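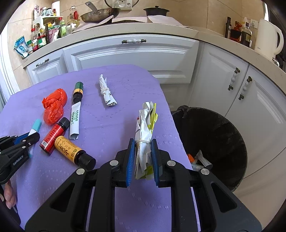
Cuaderno de taller, septiembre, entrada de la tarde

Retomo después de comer, que por la mañana no apunté nada y luego Melahat me echa en cara (con razón) que mis entradas tienen agujeros.

Seguimos con la tarea de recoger la mesa: coger lo que sobra, llevarlo al cubo negro de la derecha, soltar, volver. Dicho así parece una tontería y llevamos con ella más tiempo del que quiero reconocer. El objeto estrella sigue siendo el paquete de papeles arrugados con el cordel blanco atado por el medio. Me encanta ese paquete. Es feo, cede por donde quiere y no hay dos agarres iguales, o sea que es justo lo que necesitamos que la política vea muchas veces.

Notas sobre el agarre, para quien me releve:

Entrar desde arriba y cerrar a la altura del cordel o un pelín más abajo. Si cierro en la parte alta, el papel se dobla y los dedos acaban apretando aire. Con los dedos azules estriados da gusto, muerden bien el papel sin tener que estrujar. El problema lo tengo yo, que aprieto de más por costumbre de las pinzas viejas. Kaan me puso la curva de apertura de una tanda mía al lado de una suya y la mía parece una persiana cayéndose. La suya baja suave, se queda, y sube suave. Tengo que imitar eso. Truco que me va bien: contar mentalmente «uno» antes de cerrar y otro «uno» antes de levantar. Queda una pausa pequeñita que luego en el entrenamiento se agradece muchísimo, el modelo aprende que hay un momento en el que se está quieto.

Lo de las dos manos. La izquierda la uso para rotuladores y cosas finas, la derecha para los bultos. Al principio movía las dos a la vez porque me sentía muy hábil (ja), y al repasar los episodios no había quien entendiera qué mano iba a por qué. Ahora me obligo a que una espere cuando la otra transporta. Puede acercarse, eso sí, puede ir colocándose junto al rotulador mientras la derecha sube el paquete, pero no cierra hasta que la otra haya soltado. Osagie dice que soy demasiado estricto y que una persona normal recogiendo su cocina solapa todo. Ya, Oluwatosin, pero una persona normal no tiene que aprenderlo con nuestros datos. Lo dejamos en tablas: yo grabo lo mío en secuencia, él graba una tanda solapada y comparamos cuando Tetton haya digerido las dos.

Tanda de hoy: 19 episodios de recogida completa, de los que tiro 4. Dos por perder el seguimiento de la muñeca izquierda (me metí demasiado bajo, con el codo pegado al cuerpo, fallo de postura mío), uno porque solté el paquete en el borde del cubo y rebotó fuera, y otro porque me sonó el teléfono y giré la cabeza y con la cabeza todo lo demás. Me quedan 15 buenos. El del rebote lo he guardado aparte en la carpeta de recuperaciones, porque después me agaché, lo recogí del suelo y lo metí bien, y Gönül lleva semanas pidiendo ejemplos de meter la pata y arreglarlo. Pues toma, Gönül, naturalísimo.

Sobre la tela lila: sigue puesta. Midel pidió variar el fondo y lo variaremos, pero prefiero terminar el bloque con esta antes de cambiarla. Un detalle práctico, la tela se arrastra si apoyo los dedos al bajar, y entonces se mueven los botecitos y el episodio empieza de una manera y termina de otra. No es grave, incluso puede venir bien como ruido, pero si se mueve mucho hay que estirarla entre toma y toma. Hoy la he estirado casi siempre.

Colocación de los objetos. Me he dado cuenta de que tengo manías: los frascos los dejo una y otra vez tumbados y en diagonal, y el rollo de papel impreso, a la derecha. Si lo hago yo sin pensar, el modelo se aprende mi manía. A partir de mañana tiro de la lista aleatoria de Wijaya, aunque sea un rollo ir leyendo posiciones en voz alta. También quiero más casos con un objeto tapando en parte a otro, como el botecito del tapón verde encima del tubo blanco. Ese tubo cuesta! Asoma poco y si vas directo te llevas el botecito por delante. Lo que hago es apartar primero el botecito un par de dedos, soltar, y luego ir a por el tubo. Kaan lo llama «hacer sitio» y me parece buen nombre para la etiqueta, así que en las anotaciones lo voy a poner tal cual, HACER SITIO, en mayúsculas, a ver si lo usamos todos igual.

Cosas que no se recogen: la sartén y la olla de la encimera se quedan donde están, y el hervidor lo mismo. Lo apunto porque ayer hubo debate. Son fondo. Si alguien los cambia de sitio, que lo escriba, que luego al repasar nos volvemos locos buscando qué ha pasado.

Velocidad. Sigo rápido. Melahat me cronometró y voy bastante por delante de los demás, y el brazo, cuando reproduce mis trayectorias, no llega a las aceleraciones del tramo del cubo. En la reproducción de ayer en el banco de Cudwood se quedó corto y soltó el papel antes de tiempo, encima de la mesa, muy digno. Hay dos salidas: filtrar después o ir yo más despacio. Voto por ir más despacio, que además se me cansa menos el hombro. Hacer Kahraman me sugirió poner música lenta y, oye, funciona! La última media hora ha ido con boleros y se nota en las curvas.

Cansancio: a partir de la hora y cuarto empiezo a entrar torcido en los agarres, con la muñeca derecha girada hacia fuera. Lo veo en los datos y lo noto en el antebrazo. Propongo turnos más cortos y cambiar de operador aunque uno diga que está bien (yo siempre digo que estoy bien).

Pendiente:

Llegar a los 3,000 episodios del bloque de cocina. Vamos por detrás pero no tanto como temía.

Repetir la calibración de la izquierda antes de empezar. Esta tarde cerraba con un retardo mínimo respecto a la derecha, puede ser cosa mía, pero que lo mire alguien con mejor ojo.

Decidir si la bolsa roja anaranjada cuenta como basura. Yo la he tirado unas veces sí y otras no, y así no hay quien aprenda nada. Preguntar a Midel.

Vaciar el cubo entre tandas. Cuando se va llenando cambia la altura a la que suelto, y me gustaría tener eso controlado por bloques en lugar de que vaya creciendo según nos acordemos.

Mañana empieza Kaan con la lista aleatoria y yo anoto. Dejo las pinzas cargando en la estantería de siempre.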